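Fitness work before a first BE80, is once a week on the hills enough?

Ghislain Carrier
Posted Monday, 7.40 pm

My mare is a 15.2 Irish cross, eleven years old, and we have our first BE80 in May. She hunted lightly until Christmas and then had three weeks off with an abscess. At the moment she hacks four days a week, schools once and has one jumping lesson. On Sundays I take her up the track behind Oltmont, where there is a steady climb of 1133 metres by my watch, and we trot it twice.

The cross-country course is listed as 1740 metres. My instructor says she will be fit enough if I carry on as I am. A friend on the yard says I should be doing proper canter intervals by now. Who is right?

I ride before work, so it is dark for the first half hour and still very cold. I have about an hour each morning and no school with lights. 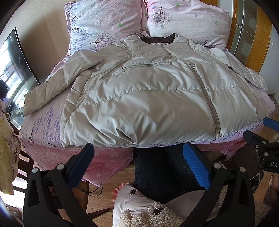

The other thing is her breathing. After the second climb she takes a good few minutes to settle, and I don't know what counts as normal. She has never coughed and she eats everything. I don't have a heart rate monitor but could borrow one.

Wanpen Ruangrit
Your instructor has seen the horse, so I would start there. For an 80 you don't need a racing programme, but I would add one canter session a week. Do three canters of three minutes with a walk break between each, on decent ground, and add a minute to each after a fortnight if she copes well. Leave at least two days between that and the hill.

Borrow the monitor. Write down her rate when you pull up and again after ten minutes of walking. Mine was 63 at ten minutes when we started and came down steadily over the spring. The trend matters more than any one figure. If hers stays high or she is still blowing after ten minutes, ask your vet to listen to her before you do more.

Janik
depends on the ground really. we never cantered ours much and he was fine

Girard
Agree with the canter work. Check the optimum time as well — people go too fast at their first one and come home with a tired horse. I would also walk the hill once a week instead of trotting it both times, as it is easier on the legs after an abscess.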